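Zerklow Community Garden
Minutes of the Summer Members' Meeting
July 18, 2019, Garrido Hall

The meeting opened with a big round of thanks for the open garden weekend. We had 132 visitors, our best turnout yet, and the plant stall raised $900! Everyone who baked, watered or stood at the gate in that heat should feel very pleased.

Minutes of the last meeting were read and approved with no changes.

Water. The new rain barrels on the Vilisel Street side are in and working well. Members asked for a second hose on the north plots. Agreed, up to $20 for fittings.

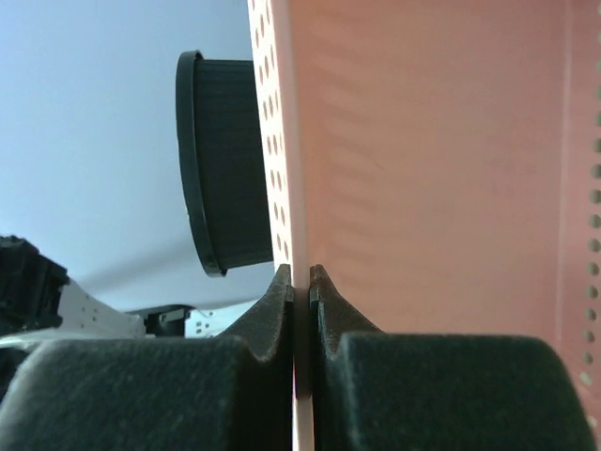
Tomatoes. Lots of happy talk on this one. The early plants are loaded, and several members offered seed to share (please label your envelopes with the variety and the year). Blight has been seen on 6 plots, so check lower leaves and bag anything spotty. No sick leaves in the compost, please.

Fall planting. Garlic order to go in with Grulex Seeds as a group again. Sign the sheet in the shed if you want some. Planting day will be in November, date to follow, and there will be soup!

Other business. The gate latch sticks. Lift, then push.

Next meeting: same place, after the harvest supper.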